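Write the Rule Down Before You Buy the Gripper

Salim Okoth

8/3/21

Quick one today, I have a deadline and this has been bugging me all week.

Everybody wants a standard for home robots. Big thick one. The draft going round Drurbridge right now is 153 pages and I read it, all of it, on two trains. Speed limits, pinch force, emergency stops. Good stuff, mostly borrowed from factories. And 7 lines on how you teach the thing to handle a towel.

Seven lines! That's where the trouble comes in.

A factory arm does what it was programmed to do. A home arm, more and more, does what somebody showed it. Somebody with a gripper in their hand, picking up a napkin, folding it, putting it down, over and over. So the habits of that person go into the machine. If they yank, it yanks. If they drag a cloth across a bed and take half the bedding with it, well, now you have a robot that does that too. I don't see how you write a safety rule for the robot and leave out the person who taught it.

Moser and Wedex both have in-house rules for this and niether will publish them. I asked. Wedex said it was a competitive matter. Come on. Nirnus did send me theirs, a single sheet, and it's better than the draft. Open the fingers fully before you approach. Grip the cloth, never the surface under it. Stop and mark the take bad if you snag something. A new person does 50 practice grabs before anything gets kept.

That last one I'd fight for. People complain it's slow. It is slow - so is learning to drive.

Where I part ways with Nirnus is tidying. Their sheet says clear the area first. No. Real bedrooms have stuff in them. Bags, boxes, snacks, a blanket half off the bed. Train in a bare room and you get a robot for bare rooms, and then some poor family finds out. The rule should be the oposite: leave the room as it is, write down what you left, and get the consent of whoever lives there before you start. In writing, with a way to take it back later. The draft has consent as an "optional annex." Optional!

And keep the bad takes. I know, storage, money. But if a machine tears a sheet in March I want someone able to go back and look at what it was shown.

The comment period is open another 27 days. The form is ugly and logs you out, so write your comment somewhere else and paste it in. Ask for the teaching section to be a real section. Ask for consent to be moved out of the annex.

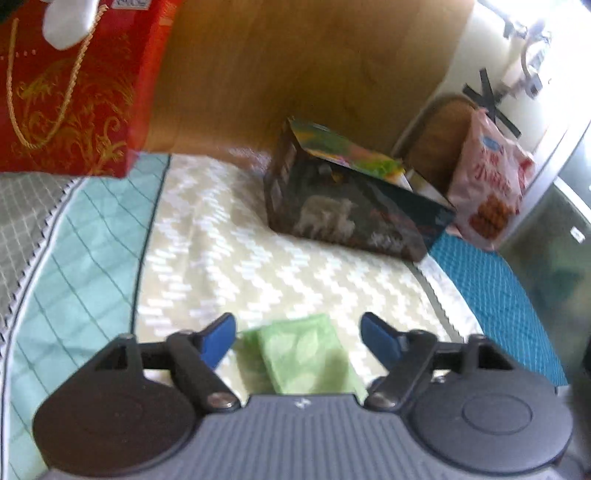
One more thing on the form - section numbers changed between the first draft and this one, so quote the heading, not the number, or your comment goes in the wrong pile. Mine did. Sending it again tonight.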